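안녕하세요, 팀 코칭 프로그램 '스투르카르(Sturkar)'에 관심 가져 주셔서 고맙습니다. 신청 전에 메일로 물어보시는 내용이 서로 많이 비슷해서, 답장으로 드리던 말씀을 한자리에 모아 보았어요. 제가 말이 좀 긴 편이라 읽으시다가 차 한 잔이 필요하실 수도 있습니다. 급하신 분은 궁금한 질문만 골라 읽으셔도 괜찮아요!

마지막으로 고친 날: 2020년 8월 21일

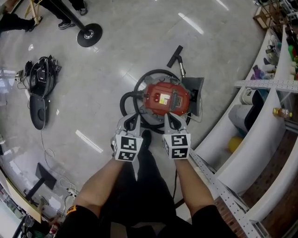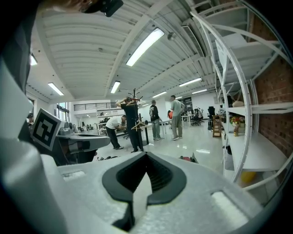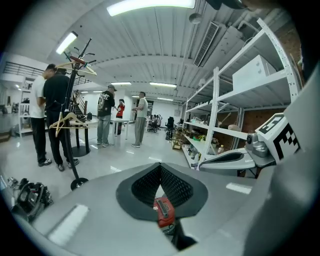

## 프로그램에 대해서

### 스투르카르는 어떤 프로그램인가요?

같은 팀에서 일하는 사람들이 서로 말을 꺼내는 방식을 함께 연습하는 프로그램입니다. 강의를 듣는 시간은 짧고, 대부분은 실제로 팀에서 미뤄 두었던 이야기를 꺼내 놓고 다루는 시간이에요. 회의에서 늘 같은 사람만 말한다든지, 일이 넘어갈 때마다 한 번씩 꼬인다든지, 칭찬은 하는데 부탁은 못 한다든지 하는 것들이요. 거창한 주제가 아니어도 됩니다. 예전에 어느 팀은 공용 일정표에 휴가를 누가 적느냐 하는 문제로 오전을 다 썼는데, 점심 먹고 나서야 진짜 하고 싶었던 이야기가 나왔어요.

### 누가 진행하나요?

전체 과정은 카몬차녹 통디(Kamonchanok Thongdee) 코치가 설계했고, 첫날과 마지막 날은 직접 진행합니다. 중간 모임은 옌숙(Yensuk) 소속 코치 두 명이 나누어 맡아요. 한 팀에 배정된 코치는 끝날 때까지 바뀌지 않습니다. 어렵게 꺼낸 이야기를 새로운 사람에게 처음부터 다시 설명하는 것만큼 힘 빠지는 일도 없으니까요.

### 몇 명까지 참여할 수 있나요?

한 반은 최대 22명입니다. 여섯 명이 안 되는 작은 팀이라면 다른 회사의 작은 팀과 합반을 권해 드리기도 해요. 물론 원하지 않으시면 단독으로 진행합니다. 반대로 인원이 아주 많은 부서는 두 반으로 나누는데, 이때 평소 함께 일하는 사람끼리 묶을지 일부러 섞을지는 사전 통화에서 같이 정합니다. 지금까지 148개 팀과 만났지만, 나누는 방식에 정답이 있다고는 아직 말씀드리지 못하겠어요.

### 팀장도 꼭 와야 하나요?

네, 꼭 오셔야 합니다. 바쁘신 줄 알지만 이것만큼은 양보하지 않고 있어요. 다만 첫날 오전만큼은 팀장님이 다른 방에서 코치와 따로 이야기를 나눕니다. 팀원들끼리 편하게 몸을 푸는 시간이기도 하고, 팀장님들도 막상 해 보시면 그 시간을 제일 좋아하세요. 하소연할 데가 별로 없으셨나 봐요.

### 말수가 적은 사람도 괜찮을까요?

그럼요, 괜찮습니다. 발표를 시키지 않고, 돌아가며 한마디씩 하는 순서에서도 그냥 넘기실 수 있어요. 둘이서 이야기하는 시간과 종이에 적는 시간이 꽤 많이 들어 있습니다. 듣기만 하고 가셔도 참여하신 거예요.

## 일정과 장소

### 얼마나 걸리나요?

기본 과정은 꼬박 하루짜리 모임 두 번과 그 사이의 짧은 모임 네 번으로 되어 있고, 짧은 모임은 회당 약 30분 걸립니다. 하루 모임은 오전 아홉 시 반에 시작해서 늦어도 오후 다섯 시에는 마쳐요. 이야기가 한창일 때 끊는 것이 아쉬우실 수 있는데, 저녁 약속이나 아이 데리러 가는 시간은 지켜 드리고 싶습니다.

### 어디에서 모이나요?

하루 모임은 둔드홀름(Dundholm) 교육장과 티드톤(Tidton) 교육장 중에서 고르실 수 있습니다. 둔드홀름은 조용하고 산책길이 가까운 대신 버스가 드문드문 다녀요. 티드톤은 역에서 걸어오실 수 있지만 주차 자리가 넉넉하지 않습니다. 짧은 모임은 화상으로 하셔도 되고, 저희가 회사로 찾아가도 됩니다.

### 8월에도 진행하나요?

네, 합니다. 휴가철이라 자리에 여유가 있는 편이에요. 팀원 중 한두 분이 휴가로 빠지셔도 진행은 가능하지만, 첫날만큼은 모두 계신 날로 잡아 주세요. 날짜를 맞추기 어려우시면 가능한 날을 전부 적어 보내 주세요. 저희가 이리저리 맞춰 보겠습니다.

### 점심은 주시나요?

하루 모임에는 점심과 오후 간식이 포함됩니다. 채식하시는 분, 알레르기가 있는 분은 신청서 맨 아래 칸에 꼭 적어 주세요. 그 칸을 지나치고 당일 아침에 말씀하시는 분이 매번 한 분쯤 계신데, 최대한 챙겨 드리긴 해도 메뉴가 조금 쓸쓸해질 수 있어요.

## 비용과 변경

### 비용은 어떻게 되나요?

인원과 장소에 따라 달라져서 견적서로 안내해 드립니다. 비영리 단체와 학교는 20% 할인해 드려요. 견적서를 받으셨다고 해서 꼭 신청하셔야 하는 것은 아니니, 예산 짜실 때 참고만 하시려는 분도 부담 없이 연락 주세요.

### 날짜를 바꾸거나 취소할 수 있나요?

날짜 변경은 모임 2주 전까지 한 번은 무료입니다. 그 뒤로는 교육장 대관료만 부담해 주시면 되고요. 취소도 기준은 같습니다. 갑작스럽게 팀에 힘든 일이 생긴 경우에는 규정부터 찾아보지 마시고 먼저 전화 주세요. 사정을 듣고 같이 방법을 찾아보겠습니다.

## 비밀 유지와 그 이후

### 모임에서 나온 이야기가 회사에 보고되나요?

아니요. 누가 무슨 말을 했는지는 인사팀에도, 경영진에도 전하지 않습니다. 회사에서 결과 보고를 원하시면 마지막 날에 팀이 직접 한 장짜리 글을 쓰고, 거기에 무엇을 넣고 뺄지도 팀이 정해요. 코치가 적은 메모는 과정이 끝나면 폐기합니다.

### 이미 사이가 많이 나빠진 팀도 신청할 수 있나요?

신청하실 수 있지만, 이런 경우에는 먼저 코치가 한 분 한 분 따로 통화를 합니다. 괴롭힘이나 차별 문제가 얽혀 있다면 저희 프로그램보다 사내 조사나 전문 기관의 도움이 먼저예요. 그럴 때는 그렇다고 솔직히 말씀드립니다.

### 끝난 뒤에도 연락해도 되나요?

물론이죠! 과정을 마친 팀은 석 달 안에 후속 통화를 한 번 무료로 신청하실 수 있습니다. 잘되고 있다는 소식도 좋고, 도로 예전처럼 되어 버렸다는 소식도 반갑게 듣겠습니다. 신청은 처음에 쓰셨던 메일에 그대로 답장하시면 되고, 담당자가 바뀌었다면 팀 이름만 적어 주셔도 찾을 수 있어요.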